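The House at Prorncombe

Matěj Trnka came back to Prorncombe in August, when his uncle's house was already sold. He had two days to take what he wanted. The rest would go with the truck to Fevley.

His uncle, Jenő Pap, had repaired clocks for the whole valley. People paid him with eggs, with firewood, sometimes with nothing. He wrote every debt in a green notebook and never asked for the money.

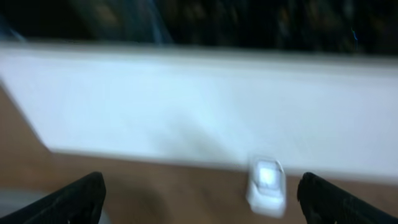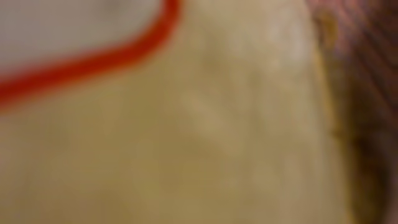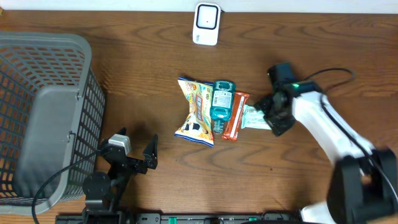
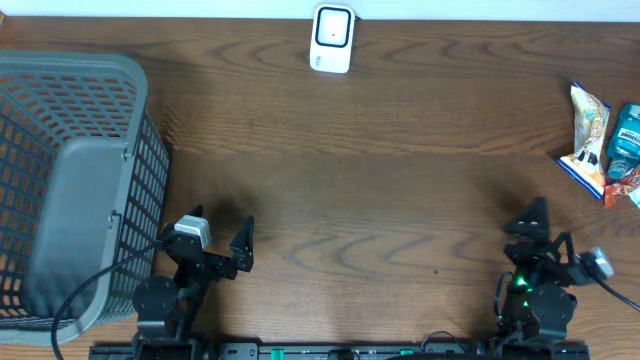

The wooden tabletop with the gray basket on its left side, in the third and fourth pictures.

Matěj found the notebook on the first evening, under the bread knife. He sat on the stairs and read it until the light was gone. There were 26 names. Most of them he knew from the cemetery.

The last name was Kanini Mohamedi. Next to it his uncle had written 300, and then, in smaller letters, "she will come."

She came in the morning. She was an old woman in a man's coat, and she stood at the gate as if the gate was closed, but it was open.

"I heard that you are leaving," she said. "I have brought what I owe to Jenő."

"You owe nothing to me."

"I did not say to you."

She put an envelope on the wall between them. Matěj did not touch it. He asked what his uncle had repaired for her.

"Nothing," she said. "He came to my house when my husband died. The clock was loud, and I could not sleep. He stopped it and carried it away. Each winter he asked if I want it back, and each winter I said not yet."

Matěj thought of the small room behind the kitchen, where one clock hung with its face to the wall. He had supposed it was broken.

He went inside and brought it to her. It was heavier than he expected. She held it against the coat with both arms, and she listened - he saw that she listened - although it made no sound.

"Do you know how to start it?" she asked.

"No," said Matěj. "But he left his tools, and I have until the evening."

She opened the gate a little wider and came in.

Recent stories
The Ferry to Dadano
Six Letters for Peter Urban
My Father's Bicycle
A Winter with the Ebihara Family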